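O preço do braço é a parte fácil do orçamento

Quem aprova a compra de uma célula com dois braços costuma discutir o valor do equipamento e aceitar o resto da planilha sem leitura. Na Brudmont, onde trabalhei no planejamento de capital até maio, a proposta da Tremell trazia uma linha para os braços, outra para as garras e uma terceira chamada "diversos". A terceira foi aprovada em bloco. Terminou o exercício como a mais estourada das três.

Defendo que a ordem de elaboração seja invertida. Primeiro se orça a tarefa, com suas peças, seus dispositivos e as horas de ajuste. Depois se escolhe o braço que cabe no que sobrou. Mwanahawa Athumani, que revisou a planilha comigo, discorda em parte: para ela, o braço define a tarefa possível, e orçar na ordem contrária produz especificações que nenhum fornecedor atende. O argumento procede para cargas altas. Para manipulação leve de bancada, não vejo como sustentá-lo.
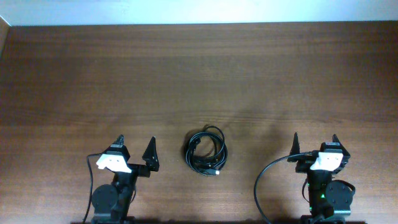

O orçamento de garras merece capítulo próprio, separado do orçamento de braços. A garra sofre com cada mudança de peça, e o braço pode atravessar várias delas sem alteração. Um par de dedos pontiagudos, como os dos dois braços que ladeiam o cabo preto enrolado no meio da mesa, não é escolha neutra diante de um objeto flexível, com voltas sobrepostas e um conector na ponta. Talvez sirva. A planilha precisa prever a hipótese contrária, com um segundo jogo de dedos e o tempo de montagem e calibração. No nosso caso foram 37 horas de técnico, nenhuma delas prevista.

O mesmo vale para a cablagem do próprio equipamento. Folga, fixação e reposição de cabos raramente aparecem na cotação e aparecem sempre na manutenção. A Ondieki cobra 124 euros por conjunto de reposição; a Gerum inclui dois conjuntos e embute o custo no contrato anual de 1427 euros. Comparar as duas ofertas pelo preço de capa é erro de método. O contrato só compensa acima de certa frequência de troca, e essa frequência deve ser estimada antes da assinatura.

Poppy Penrose propôs uma reserva percentual fixa sobre o total. Prefiro reserva por item, com responsável e prazo de liberação. Percentual fixo favorece quem cotou caro e deixa descoberto o componente barato de desgaste rápido. Até a revisão de maio, os 787 euros que restam na linha de dispositivos deveriam permanecer bloqueados.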